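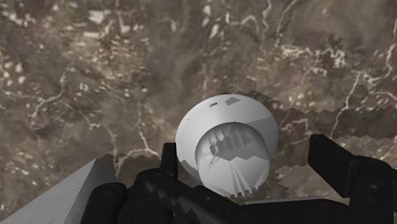 Ob Maschinen im Haushalt und in der Werkstatt schon brauchbar mit anpacken, wollen wir bei Tinine an Alltagsaufgaben messen. Für die Studie Prurard suchen wir 16 Personen, die regelmäßig putzen, spülen, einräumen oder Regale auffüllen, beruflich oder zu Hause. Sie beurteilen Greifversuche aus unserer Simulation und machen vergleichbare Handgriffe am Tisch selbst vor. Eine typische Aufgabe: Ein weißer, runder Gegenstand ist vor einer marmorierten Fläche zwischen zwei schwarzen Greiffingern, und Sie geben an, wie Sie ihn anfassen und anheben würden. Später geht es um Geschirr, Wäsche und Kleinteile.

Ihre Aufgaben
Sie nehmen an 3 Terminen in unserem Labor in Vellorham teil. Pro Termin bewerten Sie kurze Abläufe auf einer Skala von 1 bis 7 und begründen einzelne Urteile mündlich. Uns interessiert vor allem, ab wann Sie eine Arbeit als erledigt ansehen und wo Sie nacharbeiten müssten.

Was Sie mitbringen
Praktische Erfahrung mit den genannten Arbeiten und gute Deutschkenntnisse. Technisches Vorwissen ist nicht nötig. Sie sollten beide Hände ohne Schmerzen benutzen und längere Zeit am Bildschirm arbeiten können.

Rahmen
Die Termine finden im September statt, jeweils vormittags oder ab 16 Uhr. Sie erhalten eine Aufwandsentschädigung, die Fahrtkosten übernehmen wir. Handaufnahmen werden ohne Namen gespeichert. Die Teilnahme kann jederzeit ohne Angabe von Gründen beendet werden.

Anmeldung
Bitte schriftlich an Tinine, Studienbüro Prurard, Vellorham. Nennen Sie Ihre Tätigkeit und die Tageszeiten, zu denen Sie kommen können.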